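What the second table will cost us

February 11, 2026

I spent most of this week on the equipment budget. Driss Ait Brahim wants a second table with a pair of arms, and the money has to be committed soon.
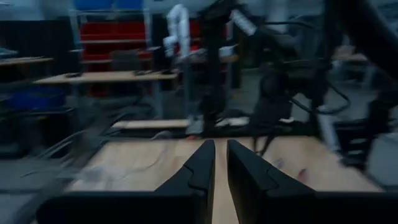
The arms are the big line, so I left them until last. Cables came first. We ran short in December, and I've put down 18 spare leads this time.

Flarau quoted for the frame and Reltia for the top. Reltia was cheaper but wants roughly 2 months, and Flarau can do both sooner — at a price.

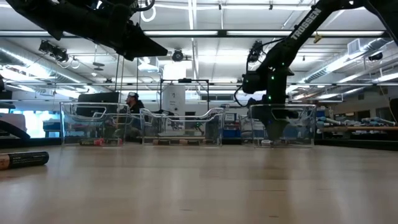

Niloufar Nikzad asked for more clear bins and a box of 100 batteries for the sorting work. Neither costs much. I also added gripper fingers, which I forgot last year.
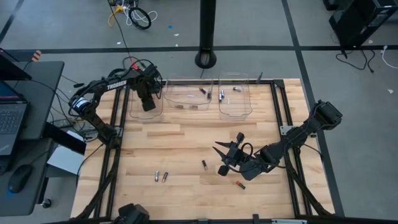

Batteries and bins on the table, with an arm at either side.

The quote from Skirkwood for carriage is still missing. I'll chase it tomorrow.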